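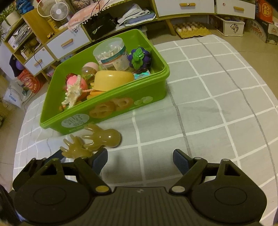 Visit report: hand-guided demonstration at Trellgate

Araceli Ibarra and I spent part of a May afternoon with the Kaewkla group at Trellgate, which records household tidying tasks for robot training. Our interest was narrow. Undenitz is choosing between remote control and hand-held tools for its own sorting work, and we wanted to see the second method in normal use.

The task

The task is small objects and one open green storage box, on a grey checked cloth in a furnished home. The operator holds the gripper directly, with no arm behind it. A camera on the tool records the approach, the grasp and the release, and the path of the hand is worked out afterwards.

Kulap Mahawong, who runs the sessions, keeps a session to 30 minutes. Operators are told to open the jaws fully before moving in and to pause briefly before closing. Takes with a hurried approach are marked and kept in a separate folder.

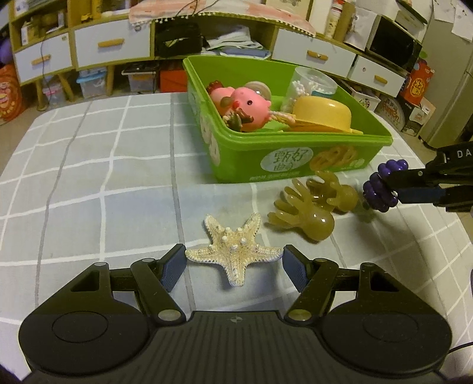
Object choice took up most of our discussion. The translucent amber octopus toys are rubber and have tentacles that can catch on a finger pad. The dried starfish is a different problem, with five arms, a knobbed surface and fine spines along the edges. Kulap wants the closing force learned separately for the two types. Araceli asked whether see-through objects cause trouble for the camera. They do under strong side light, and the group has no fix for it yet.

Comparison with remote control

Trellgate also has a remote-control station supplied by Tondport. We were given 3 attempts each. I found depth hard to judge and dropped the object twice. With the hand-held tool I needed almost no practice, although my wrist turned in ways that a fixed arm could not copy. Such takes are filtered out later. The current set holds 1257 accepted takes.

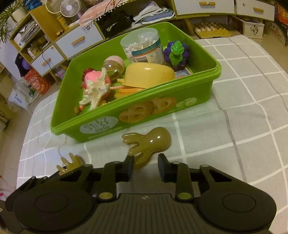
Gripper fingers either side of an amber octopus toy, with the storage box behind.

Points to follow up: the wrist limits used in filtering, pad wear, and whether Kulap can lend us 2 tools for a trial at Undenitz.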